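What the automated stitching has changed on our benches

Staff at Clotcombe have been asking since May how the automated suturing work is going and what it means for rosters, so this month's item is a longer one. It covers what the arms do now, what people do now, and the parts that are still being sorted out between us, Lindel and the group in India.

The task hasn't changed much. A pair of arms, a curved needle, dark thread and a short cut that has to be closed with tied stitches. Until last year every stitch in the skills lab was driven by a person at the console from start to finish. Stasiv, the control software Lindel installed for us, now handles parts of that sequence by itself. It can place the needle, pass it from one set of jaws to the other and make the first throw of a knot. A person sits at the console the whole time and can take over with the foot pedal.

We run 3 benches. One is still fully manual and will stay that way. The other 2 switch between manual and Stasiv depending on the day's list.

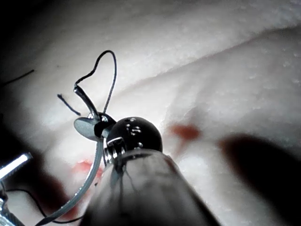 Will the console operators lose shifts to this?

Operator hours stay at the current level through to the next roster review. Some of those hours have moved from driving to supervising and checking, and the pay grade is the same for both.

That second part took longer to settle than it should have. The first draft of the new position description put supervising a grade below driving, on the grounds that the hands are mostly idle. The operators disagreed, and they had a good case. When you're driving, you know where the thread is going next because you are the one sending it there. When you're supervising, you have to read it off the screen and decide quickly whether the loop that's forming is the loop you want. Several people said they went home more tired after a supervised session than a manual one. The draft was changed before it went any further.

Drahomíra Říha has been at the console longer than anyone else here and was the first to run a full session under Stasiv. She keeps a paper notebook beside the foot pedal and writes down every time she takes over, with a word or two about what she saw. Thread caught. Needle rolled. Tail too short. Her early pages are crowded. The later ones have more white space in them, although she points out that she has also become more patient, so the notebook isn't a clean measure of the software.

"I used to stop it because it didn't do the thing the way I would," she told us. "Now I stop it when I think it's going wrong. Those aren't the same and it took me a few weeks to tell them apart."

Her notebook has since been typed up and turned into the takeover codes that all operators use. There were originally 27 of them. Most people were using the same handful and leaving the rest, so the list has been cut back and the rare ones now go under "other" with a written note. Please do write the note. A bare "other" is no use to the people reading the logs the next morning.

Thread management is still where most of the takeovers happen. The needle is stiff and keeps its shape, and the software copes with it fairly well. Thread bends, sticks, slides under an instrument and turns up somewhere you weren't looking. A person learns to sweep it clear without thinking about it.

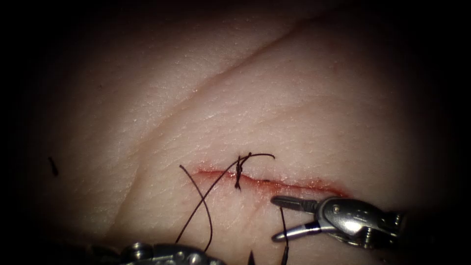 Tail length has also been a sore point. Stasiv was set up to leave tails of one length every time, and our instructors teach trainees to judge it by the stitch. For a while the supervised benches and the manual bench were producing knots that were assessed against different rules. Both now use the same sheet, the one pinned up in the prep area, and the software setting has been changed to match it. If you have an old copy in your locker, bin it.

The work around the console has changed as well, and probably more than the work at it.

Preparation used to be fairly relaxed. If the tissue sat a bit crooked in the holder, the operator adjusted and carried on. Stasiv is fussier about its starting position, and a crooked setup can cost several minutes before the first stitch. Aoife Flanagan, who runs the prep area, has rewritten the setup card with this in mind and has asked for ten extra minutes at the start of each list. She got them. The lists have been finishing on time anyway, so nobody upstairs has objected.

She would also like people to stop borrowing instruments from the supervised benches for the manual one. The wrists and jaws on each arm are calibrated as a set with that arm. Swapping one out means doing the calibration again, and twice now the morning prep person has found this out at 7:30 with a full list waiting. There's a labelled tray for each bench. Use the right tray.

Cleaning is the same as before and takes the same amount of time. We mention it because there was a rumour that the automated benches clean themselves. They don't.
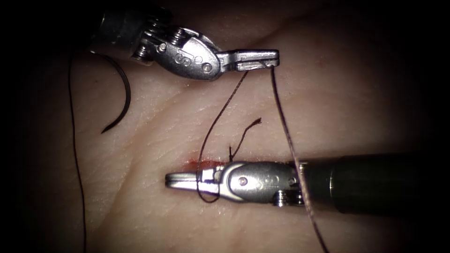 Reviewing is the new job, and it's the one we've had the most questions about. Every supervised session is recorded from the cameras on the bench and from the small ones carried on the instruments. Someone then goes through the recordings and marks where each stitch starts and ends, where a person took over, and whether the finished knot would pass. We do half of this at Clotcombe. The other half is done by our colleagues in India, who pick up the files at the end of our day and have them back to us by the next morning.

The first stretch of that arrangement was bumpy. Their reviewers and ours disagreed on what counted as a dropped needle. We called it dropped only if it had left the jaws when it wasn't meant to. They were also counting times when the needle was put down on purpose and picked up again at a better angle. Both readings could be defended from the guide as it was written, so the guide has been fixed. There's now a short call on Friday afternoons to go over any clips the two sides marked differently, and any operator who wants to sit in is welcome. Bring your own coffee, the machine on that floor is still out.

We reached 400 reviewed stitches just before this issue was put together. That's enough for Lindel to start comparing one operator's takeovers with another's, and we know that makes some of you uneasy. The position agreed with staff is that these comparisons are used to adjust the software and the training. They aren't used in performance reviews, and the names are replaced with bench numbers before the files leave the building. If you see a report going around with names on it, tell your team lead straight away.

One thing the reviewing has brought up is how differently our own people work. Drahomíra regrips the needle more often than most. Others get a good grip early and hold it the whole way through. Both ways close the cut, and there had never been much reason to talk about it until the recordings were sitting side by side. The instructors have started using pairs of clips in the trainee sessions, and the trainees seem to like arguing over them.

Trainees are the reason the third bench is staying manual. Aoife and the instructors were firm that you can't supervise a stitch you've never made, and the plan follows their advice. New starters do all their early hours by hand, including the boring ones, and move to a supervised bench only once they've been signed off on needle handling and knots. It does mean the manual bench is the busiest one in the lab at present. If you're already signed off and only want practice time, please book one of the others in manual mode. 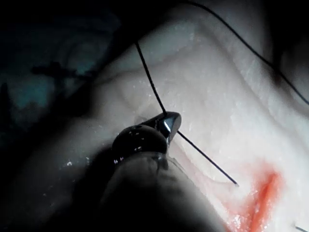
Changes to the roster and who to see

The next roster will show three kinds of console shift: manual, supervised and review. We're aiming for everyone who is signed off to have a mix of all three over a month. If you'd prefer to stay mostly on one, say so when preferences open and we'll do what we can. A couple of operators have asked to do no review work because of eye strain, and that has been arranged.

Supervised shifts now have a proper break built in at the halfway mark. Take it away from the screen. The relief operator is listed beside your name and will come to you, so there's no need to pause the list.

Questions about prep, trays and the new setup card go to Aoife Flanagan. Drahomíra Říha is running short sessions on the takeover codes for anyone who missed the first lot, and the sign-up sheet is on the door of the console room. The updated review guide is on the shared drive in the Stasiv folder, and the old version has been taken down.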